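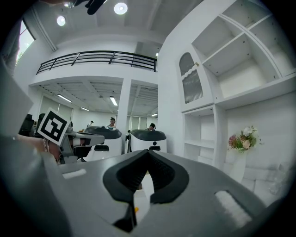 Home Tickets Knowledge Base Status Log in

Product list import stops before the end, no error shown

Status: Solved
Product: Tisden stock manager, desktop version
Opened by: Ataberk Tuncer

I keep the product list for McIver, a garden supply shop. We are moving from an old spreadsheet to Tisden, and I want to import the complete list in one operation. The file has 3,328 products, one on each line, and a header line on top. After the import I see only 1,969 products in the stock view. The program says "Import finished" in green letters and there is no warning.

I read the import guide two times before I opened this ticket, and the column names are the same as in the guide. I also looked for my problem in the Knowledge Base, but the only similar article is for the web version.

What I already tried:

- Restarted the program and imported again into an empty stock list. The result is exactly the same number.
- Saved the file again from the spreadsheet with the setting UTF-8.
- Removed the column with the supplier notes, which has some long texts. No change.
- Changed the separator from comma to semicolon, in the file and in the import window also. No change.

I can live with a slow solution, but I can't type the missing products by hand. The shop counts its stock in November and I would like the list to be in good order long before that. 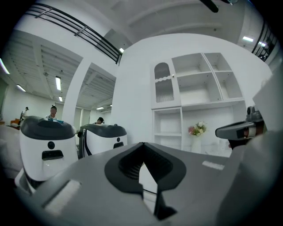 Reply by Ataberk Tuncer | 27th May | Customer

Thank you, Rhona, for the fast answer on the phone. I write down here what we did, so it is not lost.

You asked me to turn on the detailed log, which is under Tools, then Diagnostics. I made the import again and opened the log with a text editor. The program reads the file in blocks of 50 lines. All blocks look normal until the one where it stops, and there the log has this text:

field length exceeded, remainder of file read as one value

After that there is nothing more, only the closing message. So the program does see that something is wrong, but it writes this only in the log and not in the import window. In my opinion this should be shown to the user.

I then looked at the first product that is missing. It is a clay saucer, and the person who made the old spreadsheet wrote its size with the inch sign, the same sign as a double quotation mark. The products before it are pots and bags of soil, and there the size is in liters. I think the program takes the inch sign as the beginning of a quoted text and waits for the end of it.

One thing I don't understand. The inch sign is also used further down in the list – for hoses and fittings – so I expected that the next one would close the text and some products would come in again. They did not.

Reply by Rhona Shearer | Support

Hello Ataberk, your reading of the log is right. On your last point, a quoted value has a length limit, and the text between your saucer and the first hose is longer than the limit. The importer gives up there and does not look for a closing sign. I have passed on your remark about the missing warning.

Please follow the steps under this reply. Make a copy of the file first and work only in the copy.

1. Open the copy in the spreadsheet program and select only the size column and the name column. Replace every inch sign with the letters "in", with a space before them. 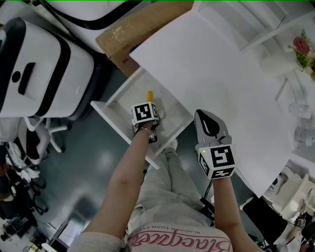

2. Export again as CSV. In the export window choose "Quote all text cells". If you have the Urnirov export plugin installed, turn it off for this step. It has its own quote setting and ignores the one in the window.

3. In Tisden, empty the stock list under Lists, then Clear. The categories and suppliers stay.

4. Import the new file with comma as separator and compare the number in the stock view with your file.

Reply by Ataberk Tuncer | Customer

I did all four steps. The replace function changed 874 cells, which was more than I thought. I did have the Urnirov plugin and I turned it off.

Now the stock view shows 3,328 products. I checked the clay saucer, the hoses and the last line of the file, and the names and prices are correct. The price labels also print with "in" and it is easy to read.

A small question for later – our branch in Flomden has its own list, made by the same person, so it will have the same inch signs. Can I add it to the existing stock, or will the import replace everything? I can open a new ticket if you prefer.

Reply by Rhona Shearer | Support

Good to hear. For Flomden, choose "Add to existing" in the import window and give the branch its own location code before you start. Products with the same item number will keep one entry and get a second location. No new ticket needed, I will mark this one as solved and you can still reply to it.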